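Why I stopped waiting for the sale

When I moved to this country I learned many new words in the supermarket, and one of the first was "clearance." In my language we have a word for a lower price, but we don't have a special word for the shelf where things go when the store does not want them anymore. I liked this word very much. For the first two years I bought almost everything from that shelf.

My friend Kedir Negussie has worked in the office of a furniture store, and he explained to me how the price tag is made. A lamp comes in with a planned price of 39 dollars. The tag says 70, with a line through it. The store did sell it for 70, but only for a short time at the start of the season, when few people buy lamps. After that comes the "sale," and the sale stays until the lamps are gone. I asked him if the customers don't notice. He said some of them do, and they buy the lamp also.

I thought about this for a long time – maybe too long, my wife would say. I opened the drawer where I keep receipts (I keep all of them, it is a habit from my father) and looked at what I bought on sale last year. There were 83 receipts with the word "saved" on the bottom. You saved this, you saved that. If I had really saved all this money I would have it somewhere, and I don't.

So in the spring I made a small rule for myself. I write the thing I want on a paper on the refrigerator, with the price I am ready to pay, before I look at any store. Then I wait 3 weeks. If I still want it, I buy it at the first place that has my price or lower, and I don't check again after. This last part is the most difficult. I bought a coffee grinder from Calvo in this way, and one week later I saw it cheaper in a window at Grundstead. I walked past and felt bad until dinner.

Rosario D'Amico, who reads this blog and writes me long emails, does not agree with me. He says that the store plays a game and the customer should play it better. He has alerts on his phone for everything, and he paid almost nothing for his winter boots. I believe him. But he also told me he owns four pairs of winter boots, and he lives in a place where it snows very little.

The paper on the refrigerator has two lines now. One is a desk chair. The other is a good umbrella, which has been there since the first week, because I can't decide what a good umbrella should cost. In September the stores will start with the autumn prices and I will see if my rule is strong enough. If somebody knows about umbrellas, please write to me. 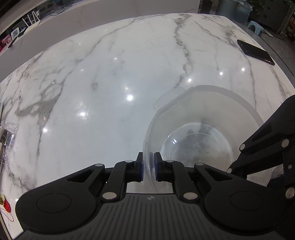
Clear plastic bowls, one inside the other.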